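Robots That Set the Table
By Liv Halvorsen
Posted 9/24/22

Setting the table is an easy job for you. You get a bowl, a cup and maybe a straw, and you put them where they go. You probably talk to someone while you do it.

For a robot it is a hard job. A bowl is wide and low. A cup is tall and can tip over. A straw is thin, and it leans whichever way it wants. A robot has to handle all of them without being told every tiny move.

In April a company called Skunier started offering a kit named Steline. It is for schools, science clubs and labs that want to teach robot arms to do table jobs. We asked Aiguo Zheng, who teaches robotics classes, to help us understand how it works and whether it is any good.

What is a robot arm?

A robot arm is a machine with joints, like your shoulder, elbow and wrist. Each joint has a motor. When the motors turn together, the end of the arm can move to almost any spot it can reach.

At the end of the arm is the gripper. That is the robot's hand. The Steline gripper has two fingers. They slide together to hold something and slide apart to let it go. There is no thumb and there are no knuckles. Try picking up a pencil with two rulers and you will see what the robot has to work with.

How does it see?

The kit uses small cameras. One goes at the wrist, right behind the fingers, so the robot gets a close look at what it is reaching for. When the arm tilts, the wrist camera tilts too, and the whole room slants in the picture.

Another camera stays still next to the table. It can't get as close, but it doesn't move, so the computer always knows which way is up.

Both kinds of camera are useful. From the wrist you can see how far apart the fingertips are. From the side you can see how tall a cup is next to a bowl. 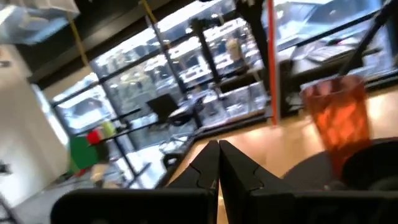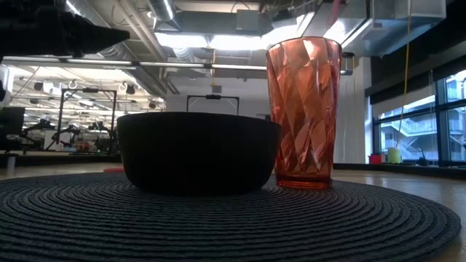
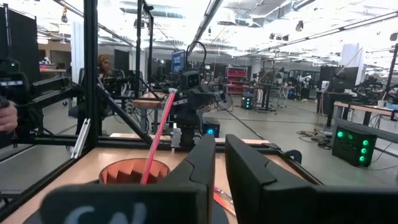

Funik, Issue 20

Look at the first picture again. The two fingertips are almost touching and there is nothing between them. To the right is an orange-red cup that light can shine through. In the second picture you can see a cup like that from the side, standing on a black woven placemat next to a black bowl. The gripper is the dark, blurry shape up in the corner.

See-through cups are tricky for robots. When you look at one, your brain knows where the cup stops and the background starts. A computer gets a picture made of tiny colored dots, and some of the dots inside the cup come from things behind it. The pattern on the sides makes shiny streaks as well, and the streaks change whenever the camera moves.

Black things can be tricky too. A black bowl on a black placemat does not stand out much. If you squint at the second picture, the two start to run together.

How does it learn?

A robot like this learns from people. A person moves the arm through the job, usually by holding a controller. The arm copies the person's moves. While that goes on, the computer saves what the cameras see and where every joint is.

One time through the job is called a demonstration. A robot needs a lot of them. For one simple job, such as putting a straw in a cup, the Steline guidebook says to record 400 demonstrations. Mr. Zheng's class stopped at 300 and the robot could do the job most of the time, but it had trouble when the cup was close to the edge of the table.

Each demonstration should be a little different. Move the cup over. Turn the bowl. Use a straw of another color. If the cup is in the same spot every time, the robot may only learn to go to that spot. Then you move the cup and it grabs the air.

After the recording is finished, the computer looks for patterns. It works out which moves go with which pictures. That step is called training, and it can run overnight.

What comes in the kit?

You get two arms, two grippers, the cameras, a controller for each arm and a box of table things to practice with. The table and the computer are not included. The arms bolt to a metal frame, and that has to be done by an adult. One arm weighs 7 pounds.

Cleaning is simple. Wipe the fingers with a dry cloth and keep drinks away. All practice cups should be empty.

What did the testers think?

Mr. Zheng's students used the kit after school. Ro-un Yoon, who is 11, said the controller felt strange at first. "I kept turning my hand the wrong way," she said. "You have to watch the robot and forget about your own hand." By her second afternoon she could pick up a straw without bending it.

Ingvild Lie, who is 12, liked the wrist camera the best. She put the picture up on a screen and tried to steer by looking only at that. It was harder than she thought, since the fingers cover up a lot of what is on the table. She went back to looking over the top.

The class did have complaints. The guidebook is written for adults and has some very long words in it. The cables get tangled. The fingers are good with cups and straws, but they slip on wide bowls unless you take hold of the rim. Mr. Zheng would like to see rubber pads in the next version. Skunier told us that pads are sold separately by another company, Bakke, and fit the same fingers.

Staying safe

Keep hands, hair and sleeves off the table when the arms are on. There is a red stop button in the kit. One person should sit next to it and do nothing else. Take turns with that job so it doesn't get boring.

Try it yourself

You don't need a robot for this. Tape a craft stick to your thumb and another to your pointing finger. Put an empty paper cup and a straw on the table. Close one eye. Now use only the sticks to pick up the straw and drop it in the cup.

Do it 20 times and make a mark for each time you get it in. Move the cup after every try. Then open both eyes and start over. Were your marks different?

Words to know

Gripper: the part of a robot that holds things.
Joint: a place where an arm bends or turns.
Demonstration: one time that a person shows a robot how to do a job.
Training: when a computer looks for patterns in what it has recorded.

Questions about this story can be sent to our science editor, Wenche Nygård. Ask an adult before you write to us.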